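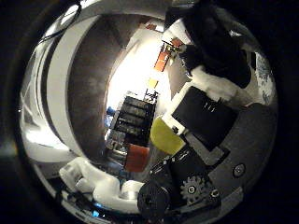
Fragen und Antworten: Die neuen Roboter bei uns in der Tischpflege
Stand: 4. September 2024

Seit März werde ich in der Kaffeepause ständig dasselbe gefragt, also schreibe ich es jetzt einfach mal auf. Ich leite bei Belent die Frühschicht und bin keine Technikerin, bitte seht mir Ungenauigkeiten nach!

Nimmt mir der Roboter die Arbeit weg?
Nein. Im Haus Stutcombe sind wir 72 Leute, und an der Zahl ändert sich durch das Projekt nichts, das steht so in der Betriebsvereinbarung. Was sich ändert, sind die Aufgaben: Zwei Stellen in der Tischpflege heißen künftig »Anlagenbegleitung« und werden eine Stufe höher bezahlt. Beworben haben sich übrigens mehr, als ich gedacht hätte.

Was soll er denn überhaupt machen?
Abräumen, Tücher aufnehmen, Tische wischen. Klingt nach wenig, aber wer das eine ganze Schicht lang macht, der weiß, wo abends der Rücken zieht (ich sag nur: Sommerfest).
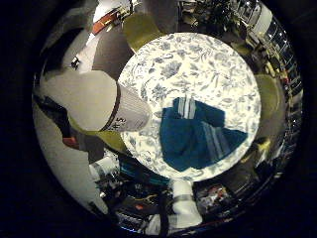

Mir persönlich fehlt das Bücken jedenfalls kein bisschen. Die Kolleginnen mit Schulterproblemen dürfen sich als Erste für die Begleitung melden, das war mir wichtig.

Warum dauert das alles so lange?
Weil geübt werden muss, und zwar viel. Ketill Þorgeirsson von Zundari hat mir neulich die Liste gezeigt – 2.906 Durchgänge sind schon drin, und er hätte gern noch mehr.

Muss ich dafür programmieren können?
Überhaupt nicht. Die Einweisung dauert zwei Tage und findet drüben in Whiteley statt, die Fahrt zählt als Arbeitszeit. Ihr lernt Starten, Anhalten, Greifer reinigen und wann man besser die Technik ruft.
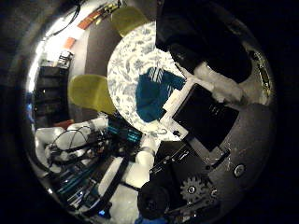 Was ist für ihn eigentlich schwer?
Stoff! Ich dachte immer, Geschirr wäre das Problem, aber ein Teller hat wenigstens eine feste Form. Ein Tuch liegt jedes Mal anders da. So ein zerknülltes blaugrünes Teil mitten auf dem runden Tisch mit dem hellblauen Muster, das greift unsereins im Vorbeigehen, und die Maschine muss erst mal herausfinden, wo es anfängt. Da sind wir mit unserer Erfahrung gefragt, sagt uns also ruhig, wie ihr so was anpackt.

Werde ich dabei gefilmt oder bewertet?
Die Kameras sind auf die Hände der Maschine und die Arbeitsfläche ausgerichtet. Leistungsauswertungen von Personen sind in der Vereinbarung ausgeschlossen. Wer trotzdem ein schlechtes Gefühl hat, kommt bitte zu mir oder geht direkt zum Betriebsrat.

Darf ich ihn anhalten, wenn mir etwas komisch vorkommt?
Ja, immer, und ohne vorher zu fragen. Kurz ins Schichtbuch eintragen, fertig.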